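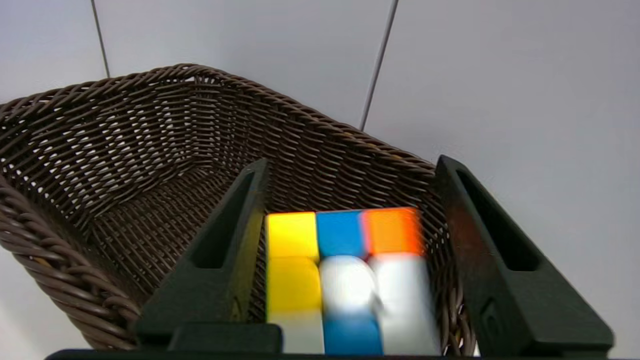

Un lecteur m'écrit que, chez lui, les cinquante premiers essais ne servent jamais à rien et qu'il vaut mieux les jeter tout de suite. Je ne suis pas d'accord, ou alors à moitié ! Les miens étaient moches, oui, mais je les ai gardés dans un dossier à part et ils m'ont bien dépannée quand il a fallu apprendre au modèle à se rattraper après une prise ratée.

Bon, mes astuces pour enregistrer des démonstrations de rangement sans y laisser ses soirées. J'en suis à 2486 épisodes pour le projet Kovness (prendre un objet, le mettre dans un panier ou l'en sortir, recommencer…) et j'ai fini par prendre des habitudes.

Choisir ses paniers. L'osier, c'est joli, mais les doigts de la pince accrochent le bord si on descend trop de biais. Je descends donc bien droit, lentement, et j'ouvre la pince un peu plus que nécessaire. Un bout de pâte adhésive sous le fond et le panier arrête de se promener sur la table.

Varier, mais pas tout à la fois. Au début je changeais les objets, leur place et l'éclairage entre deux prises — mauvaise idée, je ne savais plus ce qui faisait échouer le modèle. Maintenant je garde les mêmes objets pendant toute une série et je ne bouge que les contenants. Un cube, un feutre, un sachet de chips : c'est largement assez pour commencer, et ça se trouve dans n'importe quel tiroir.

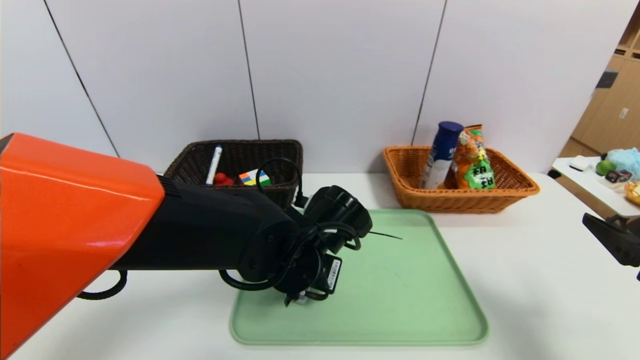
Le feutre, parlons-en, c'est lui qui m'a donné le plus de mal. Debout dans un panier, il se prend par le capuchon, et le capuchon, ça se déboîte. Je l'ai fixé avec un tour de ruban transparent et je n'y ai plus pensé. Pour les sachets, pincer le haut, là où c'est plat, sinon on écrase tout et au bout de trois prises il faut en racheter un.

Les câbles ! Avant chaque série, je fais faire au bras son plus grand mouvement, à vide, en regardant si ça tire quelque part. Deux minutes, pas plus. J'ai perdu un lundi entier à cause d'un connecteur qui se débranchait en bout de course.

Côté fichiers, je note tout de suite, pendant que j'ai la prise en tête : réussi, raté, à revoir. Kasorex permet de le faire au clavier sans quitter l'enregistrement, Dratasex aussi mais il faut passer par un menu (pénible avec les mains sur les commandes). Sur mes 668 derniers épisodes, environ 3 sur cent étaient mal étiquetés, et presque tous dataient des soirs où je m'étais dit que je ferais ça le lendemain.

Prochaine fois, je vous raconte comment je nettoie les patins des doigts, j'ai testé deux produits et il y en a un que je ne rachèterai pas.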